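Home | Animals | Space | Machines | How Things Work | Ask Us | Grown-ups

What happens at a robot open day?

8/8/23

Some workshops that build robots open their doors once a year and let visitors in. We went to one of these days, at a place called Tolorham, to find out what robots do there and who looks after them. This page tells you what we learned. If you go to an open day near you, you will probably see some of the same things.

What is a robot?

A robot is a machine that can sense something, work out what to do about it, and then move. A washing machine moves, and it even senses how much water is inside it, but most people would not call it a robot. People who build robots do not all agree on where the line is. When we asked three of them, we got three answers.

Igor Jireš has built robots for 17 years. His answer was the shortest. "If I move the cup and it still finds the cup, I call it a robot," he said.

That is a good test to remember. A machine that always goes to the same spot will miss the cup if you push it along the table. A machine that looks for the cup first has a better chance.

Getting in

There were over 800 visitors on the day, so everybody had a time printed on their ticket. Ours was in the morning. At the door you get a sticker with your name on it and a short talk about safety.

The rules were these:

Stay behind the painted line on the floor.
Do not touch a robot unless the person next to it says you may.
Tie back long hair and tuck in scarves.
If you hear the word "stop", stand still.

Every robot has a large red button close by. Pressing it cuts the power to the motors. The button is big so that somebody in a hurry can hit it with a whole hand. The people who work with the robots practise pressing it, in the same way that you practise a fire drill at school.

The first room: robots on wheels

The first robot we met was called Flakix. It is a low, flat robot which carries trays from one end of the building to the other. It has a sensor on the front which sends out light that your eyes cannot see. The light bounces off walls and legs and comes back. Flakix measures how long that takes, and from this it can tell how far away things are.

A boy in our group stood in its way. Flakix slowed down, stopped and waited. When he stepped aside, it went on. Then his sister tried it, and then everybody wanted a go, and the trays were rather late.

Flakix is good at going along corridors. It cannot open doors. At Tolorham the doors open by themselves when it comes close, because it sends them a radio message.

The second room: sorting by colour

In the second room there was a sorting machine called Koubek. It has one arm, and the arm has a rubber cup at the end. A pump sucks air out of the cup, and this makes the cup stick to things, like the hook with a sucker you might have on your bathroom wall. When the pump stops, the thing drops off.

Koubek was sorting plastic lids. A camera above the belt took pictures of them, and a computer looked at the colour in each picture and told the arm which bin to use. A girl asked what would happen if she put in a lid with stripes. The engineer did not know, so they tried it. Koubek put it in with the blue ones. She turned it over and ran it through again, and it went in with the white ones.

The engineer wrote that down in her notebook.

The third room: hands

The third room was the busiest. The team here works on robots with two arms and a hand on each arm, and they call their project Oditz. The practice job on the day was reaching for small containers on a shelf.

You may think that picking something up is easy. You do it all day long without thinking about it. Try this at home: pick up a pencil very slowly and notice everything that happens. First your eyes find the pencil. Your arm moves and, while it is still moving, your hand starts to open. Your thumb goes to one side and your fingers go to the other. You feel the pencil touch your skin, and you squeeze just hard enough. If it begins to slip you squeeze a little more.

A robot needs instructions or practice for every one of those steps.

The thumb matters a great deal. It can press from the opposite side to the fingers, and so the hand can grip. Put some tape round your own thumb so that it stays flat against your palm (ask a grown-up to help), and then try to pick up a mug or do up a button. You will soon see why people who design robot hands spend a long time on thumbs.

The joints matter too. A joint is a place where an arm can bend or turn. Your arm has joints at the shoulder, the elbow and the wrist. Robot arms often have 7 joints, which lets them reach the same place in more than one way. You can try this yourself. Put your hand flat on a table and keep it still. Now lift your elbow up and down. Your hand has not moved, but your arm is in a different position. A robot can use this trick to keep its elbow away from a shelf.

With two arms there is another problem. Each arm has to know where the other one is, or they may bump. The computer keeps a kind of map in its memory, with both arms on it, and checks the map again and again as they move. One arm can work close to the shelf while the other stays a little way off.
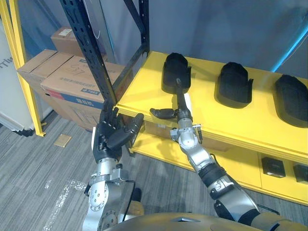
How does a robot learn a job?

There are different ways to teach a robot. These are the two we heard most about.

The first way is to write a program. A program is a list of instructions. It might say: move forward, open the hand, move down, close the hand. This works well if everything is always in the same place. If a container has been moved by the width of your finger, the hand might knock it over.

The second way is to show the robot. A person guides the arms through the job, and the computer records how every joint moves and what the cameras see. Then the person does it again with the containers in slightly different places, and again after that. When the computer has plenty of recordings it looks for patterns in them. After this training the robot can try the job by itself, even when things are not exactly where they were before.

The second way takes a lot of patience. Igor Jireš told us that his arms ache at the end of a day of showing. He also said that you have to be careful about bad habits. If the teacher always pauses before closing the hand, the robot may learn to pause as well.

Do robots get things wrong?

Yes, often. They close a hand too early, or too late, or beside the thing they wanted. Sometimes a shiny surface confuses the camera. Sometimes a shadow does. When a robot makes a mistake, the team tries to find out which part caused it. It could be the camera, the program, a loose screw or a cable that has worn out.

Mistakes are also useful for training. A recording of something going wrong can help the computer learn what to avoid.

Does a robot know what it is doing?

Several children asked this. A robot does not think about a container the way you think about your lunch box. It has numbers that say where the container seems to be and numbers that say where its fingers are. Its job is to bring those numbers together. It does not get bored and it is not pleased when the job is done.

Some people say "he" or "she" when they talk about a robot — we heard both at Tolorham — but the robot does not mind either way.

What jobs do people do there?

Some people draw the parts on a computer and others put them together. There are people who write programs, and people who guide the arms. Somebody has to order the screws, too, and somebody has to sweep up the ones that get dropped. You do not need to be good at everything to work with robots. The engineer with the notebook told us she liked drawing at school and found maths hard until she was older.

Words to know

Sensor: a part that measures something, such as light, sound or touch.
Joint: a place where an arm bends or turns.
Motor: a part that turns electricity into movement.
Program: a list of instructions for a computer.
Grip: to hold something firmly.

If you want to visit one

Ask at your library or school whether there is an open day close to where you live. Wear shoes that cover your toes. Take a question with you, and write it down before you go so that you do not forget it. Tolorham will open its doors again in January, and children have to come with an adult.

Comments

beanpole_reader: We did the thumb thing with tape and my son could not open his crisps. He was quite cross about it.

Mrs T, Class 4: Used this with my class this week. They would like to know if Flakix can go up stairs.

Page team: No, it can't, Mrs T. It has small wheels and uses the lift.

Osk: i want to see what koubek does with a see through lid

Read next

How does a lift know which floor it is on?
Why do magnets stick to the fridge?
What is inside a torch?
Your questions: can a machine smell?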